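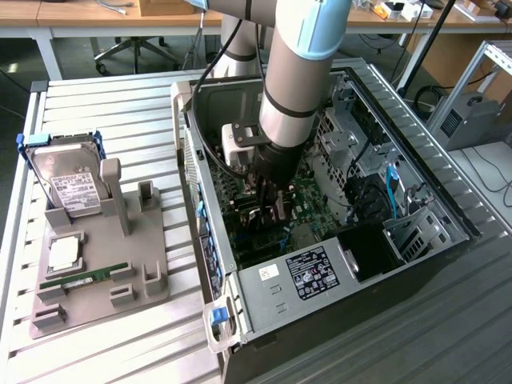 Figure 2. Desktop tower with its side panel removed, the motherboard exposed and a gripper above the CPU cooler area.

3.2 Persistence of visitor traces

Wevia is a shared virtual gallery in which each visitor's path is retained as a coloured line on the walls of the room. Lines are drawn at the height of the avatar's shoulder and fade only when another visitor crosses them. The work was shown in two rooms, Indano and Vogler, which differed in the rule applied to crossings: in Indano the older line was erased at the point of contact, while in Vogler the two colours were blended.

Over the exhibition period 319 avatars entered Indano and 370 entered Vogler. Visitors to Vogler tended to remain near the centre of the room, where existing lines were densest, and several returned to look for their own colour. In Indano, movement was concentrated along the outer walls. Pumphrey's earlier study of the Restodine environment reported similar behaviour at the edges of erasable surfaces, although avatars in that work could not see one another.

Logs were recorded at the level of the room, and repeat visits under a second account could not be separated from first visits. The totals should therefore be read as entries. Catrin Pumphrey coded the chat transcripts for both rooms, and the resulting categories are presented in Section 3.3.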